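Cludimell puts laundry work on the remote

Loading, door, button. That is the whole job, and it has taken Cludimell most of a summer to get it recorded the way they want it.

The company's teleoperation group in Plistow wrapped up the first part of its washer work in August and let us in for a morning while the last of the runs were going through. The aim is simple to say. A person at a control station drives a two-armed robot through a load of laundry, start to finish, and the recordings go off to train a policy that should later do the same load with nobody on the controls. 454 runs kept so far. Plenty more thrown out.

Noboru Ebihara, who heads the group, was at the station when we arrived and did not get up. "Come stand behind me, don't touch the cable," he said. Then back to work. Black shirt up off the pile, drop it, get it again by the collar this time, into the drum. He said the collar matters. Pick a shirt up by the middle and it hangs down on both sides, and one side always finds the door seal.

The station is two handheld controllers on light arms, a foot pedal and a screen. The pedal is a clutch. Press it and the robot holds still so the operator can bring their hands back to somewhere comfortable, let go and it follows again. New people forget the pedal and end up with their elbows over their heads. Ebihara says he can tell how long somebody has been driving just from their shoulders.

Controllers and pedal come from Wirisent, which has been selling the set to small labs since last year. Cludimell swapped out the grips for its own after the first month. The stock ones were fine for picking up boxes, he said, and too stiff for cloth.

The door is the hard part

Cloth gets all the attention in this field, and there is no shortage of demo clips with folded towels. Doors get less. On a front loader the fingers have to find the rim, get some hold on it, and pull along an arc the arm does not know about in advance. Pull straight and the wrist fights the hinge. Operators feel none of that through the Wirisent set, there is no force feedback in this version, so they go by eye and by the sound of the arm.

Tatu Mugo has done more door runs than anyone else in the building. She trained as a dental technician and came in through a job ad that asked for steady hands. Her advice to the newer operators is to slow down before contact and not after it. Go in slow, let the fingers settle on the ring, then move like you mean it. The hesitant pulls are the ones that get tossed.

"If I dither, it learns to dither," she said. "So I do the dithering on my own time."

The chrome is a nuisance too. A polished ring and dark glass throw the whole room back at the cameras, lights included, and early policies trained on the first batch reached for things that were only reflections. The group did not cover the chrome up. Ebihara's view is that customers will have shiny doors and the robot may as well get used to it. What changed was the variety – lamps on, lamps off, blinds at different heights, operators told to come at the door from more than one side.

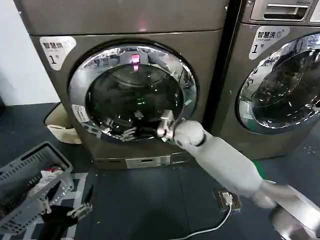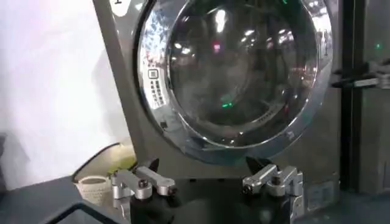 Working at the washer, Plistow.

Vol. 9, No. 5 465

Every run is looked at twice before it is kept. The operator marks it good or bad on the spot with a button on the left controller. Later somebody else goes through the recording at double speed and can overrule. Disagreements go to Ebihara, who says he sides with the second person more often than not, operators being soft on there own work.

What gets a run thrown out: a long stall, a grab that only worked by luck, anything that ends with the door bounced against the hinge stop. Dropped clothes are fine. They want drops, as long as the operator picks the thing up again in the same run. A policy that has only ever seen clean pickups has no idea what to do with a sock on the floor, and there will be a sock on the floor.

Hand guiding came first

The remote set was not plan A. Until spring the group was teaching by hand, with a person standing beside the robot, taking hold of the arm and walking it through the motion. That gives good feel. You know right away when the door starts to bind. It also puts a person in the way of the cameras for the entire run, and two people when both arms are needed, and the two people have to agree on what they are doing.

"We had words over a pillowcase," Mugo said. No further details.

Hand guiding is still used for one thing, the start positions. Somebody pushes the arm to where it should wait before a run, saves it, done. Quicker than driving it there.

Some of the older hand-guided material went into the training anyway, arm positions only, no video. Whether it helps is an open question. Ebihara thinks a little. The engineer who runs the training jobs, who was not in that morning, is said to think not at all.

How it does on its own

We saw it run without an operator for a short stretch before lunch. Mixed. It went to the basket without fuss and took a shirt cleanly, then took nothing and carried the nothing to the drum with great care. On the door it was better than expected, slow in, then a firm pull, and you could see Mugo in it if you had just been watching Mugo.

The group would not give us a success rate. They have one, it is on a whiteboard, and the whiteboard was turned around for our visit. Ebihara said a number from one room and one kind of washer tells people very little, and he would like to wait for a second site.

That second site is Furukawa, where Cludimell has a partner with a self-service laundry that closes overnight. Runs there would be driven from Plistow over the network, a first for the group. Delay is the worry. On a short trial in June the picture lagged enough that operators started overshooting the rim, then correcting, then overshooting the other way. Fix under test is to have the robot finish the last little bit of the approach by itself once the operator is close, with the person taking over again for the pull. Mugo has tried it and doesn't love it yet. Feels like someone grabbing the wheel, she said.

The hours

Nine operators are on the rota now, up from five in the spring. Shifts at the controls are kept short, half an hour and then a break off the station, after a few people complained of sore wrists in the first weeks. Between shifts they do reviewing, or reset the room – clothes out, clothes back in the basket in a different order, door shut. Resetting is the dull part and takes longer than the runs do. There was talk of having the robot do its own resets, unloading being a task they need recorded anyway, and that starts next month if the new grips arrive.

Pay is by the hour and not by the run. Ebihara was firm on that. They tried a small bonus for kept runs early on and got a lot of quick, samey loads, all white towels, all from the top of the pile. Bonus dropped within the week.

Asked what they are still short of, both gave the same answer seperately: bedding. Fitted sheets most of all. Elastic corners snag on the fingers, and an operator can spend an entire run shaking one loose. Only a handful have been kept.

Also short of towels at the moment, the decent ones having gone home with somebody.

Data release: some of it, later. Cludimell says the door runs will be offered to outside labs first, with the cloth runs held back until the Furukawa work is under way. Format not settled. Labs already using the Wirisent set should be able to replay the controller tracks as they are, according to Ebihara, and everyone else will need a converter that one of the operators is writing on the side.

Visits to the Plistow room can be arranged by email through the front desk, mornings only. Bring a sweater, they keep it cold in there.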